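# Pullus (robot)

**Pullus** is a two-armed hobby robot built in a shared workshop in Murdale, and the simulated kitchen in which it has spent most of its working life. The project was started by Hatsue Aoki, a piano tuner, and joined soon after by Kimie Matsuda, who came to the workshop to fix a bicycle and stayed for the arguments. Its stated goal is to open a cupboard. Progress toward the goal has been described in the workshop logbook as "ongoing" on 41 separate occasions.

The name is Latin for a young bird, chosen because the first arm flapped.

## Background

Aoki began with a single arm bolted to a bench. It could pick up a wooden spoon and, given time, put it down. A second arm followed when a member of the workshop moved away and left behind a box of motors with a note reading "free, mostly good." Sorting the good from the mostly took the rest of the winter.

The workshop occupies the back half of a former seed warehouse and charges its members by the shelf. Pullus takes up three shelves and, according to a standing complaint pinned near the kettle, part of a fourth.

## Hardware

The physical robot has a torso cut from drainpipe and two arms that do not match. The left is the older and heavier of the pair. The right was rebuilt after an incident with a drawer and is known as the Hosoda arm, after the street where the replacement parts were found at a yard sale. The two have different reach, different strength, and different ideas of where zero is.

Power comes from a bench supply that Matsuda rewired herself. The emergency stop is a doorbell button, which works well but has caused visitors to expect someone to come out.

## Simulation

After the drawer incident the builders moved their testing into software. Matsuda wrote the first simulated kitchen over a long weekend, with wooden doors, a honey-colored worktop and handles small enough to be a fair test. The simulated robot is a good deal tidier than the real one. It has a smooth white body that no drainpipe has ever had, and Aoki has called it "the brochure."

Views from the robot's own position became the usual way of checking a run. They are harder to read than a view from across the room, since a cupboard seen from below and close up looks mainly like a lot of wood. Aoki prefers them anyway, on the grounds that the robot has to make do with the same thing.

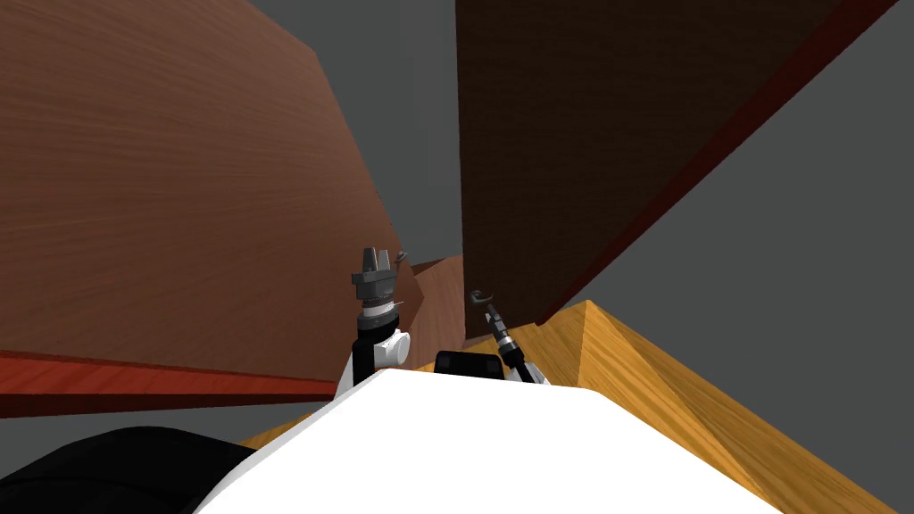 Handles have proved to be the difficult part. A door is large and patient, but a handle is a few fingers wide, and a gripper that arrives slightly too high closes on air with great confidence. The builders keep a score sheet for each handle and count a run as good only if the gripper closes on the handle and the door then moves. Of the first 239 simulated runs, 70 were good. A further 100 were entered as "nearly," a category Matsuda introduced and Aoki has asked her to remove.

Using both arms at once brought its own trouble. Early versions of the control program gave each arm its own target and no knowledge of the other, with the result that they sometimes met. The current version plans the two reaches together and makes one arm wait if their paths come too close. The waiting arm is usually the left. No reason for this has been found in the code.

## Public showing

Pullus was shown outside the workshop for the first time on 12 September 2018, at the Tultthorpe makers' fair. The simulation ran on a borrowed monitor beside the real robot, which had been given a small pine cupboard to open. The simulated arms managed their door on the second try. The real Hosoda arm took hold of its handle and pulled, and the handle came off.

The judges gave the entry a ribbon for woodwork. The cupboard had been bought secondhand.

## Later work

The handle was put back with longer screws — the builders regard this as a hardware upgrade — and the simulation was changed so that its handles could also come loose. Matsuda has since begun work on a drawer, against the advice of everyone who remembers the last one. Aoki is building a new left shoulder and has claimed the rest of the fourth shelf to do it.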